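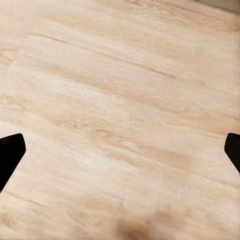
I have been turning over the matter of small libraries all winter, ever since the one in Podinov cut its opening to 14 hours a week, and I find I'm crosser about it than I expected to be. The council says most people borrow online these days, and I'm sure they do (I do it myself, usually in bed, with a cup of tea going cold). But borrowing was only ever part of why any of us went.

When my children were little we walked there after school in all weathers, and they'd flop down by the radiator while I read the notices about choirs and lost cats.

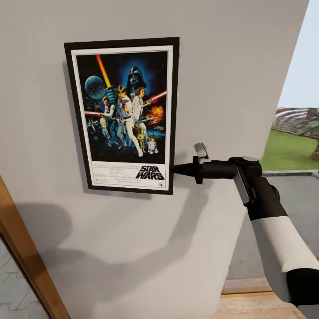
You could stay until six and spend nothing at all, and I can't think of many other rooms in town where that holds. The café on Rønning Street is lovely, but it does want you to buy a bun!

The petition had 1244 names on it when I signed in October, which isn't bad for a place our size. I'd ask for two late evenings back to begin with, and a proper heater in the reading room. If the council would like to hold its next meeting in there, with its coats on, I'll gladly bring the flask.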